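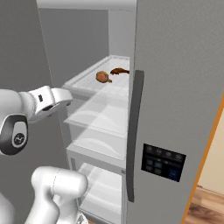 The Vetwood Tenants' Newsletter has received more mail about the shared kitchen than about the elevator, the parking and the roof put together. I read all of it in January with a cup of tea and then a second cup. Most of you want to know who ate your lunch. I can't help with that. What I can offer is a word about shelves, because a gray side-by-side with a door open, shelves above and drawers below, looks like plenty of room, and every building I have lived in has managed to fill one with mustard by spring.

Katia Colombo in 81 has kindly agreed to be in charge of labels. She has bought a roll of 724, so please stop writing on the eggs. A label needs your apartment number and the month. "Mine" has been tried. So has "Do not touch, I mean it," which stayed on a tub of Garnska sour cream so long that the lid swelled up and people began walking past it quietly.

A few other points that came up in the mail:

Leftovers go home with you after three days. Soup counts as a leftover. So does half a D'Amico lasagna, however much you paid for it.

The drawers are for fruit and vegetables. Batteries, nail polish and one very nice scarf have been handed to Brândușa Ciobanu at the front desk, who would like them gone.

The top shelf is for small things that get lost lower down, and tall bottles go in the door. Please don't lay a bottle of salad dressing on its side and trust the cap.
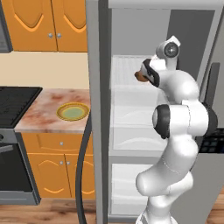 Cleaning Day

The next clean-out starts at 9 a.m. and anything without a label goes in the trash, including the good cheese. Last year I gave a speech about fairness and then threw away my own butter. Bags and gloves are under the sink. If you'd like to swap your turn, the list is on the Prokdale board by the mailboxes, and please use a pen that works.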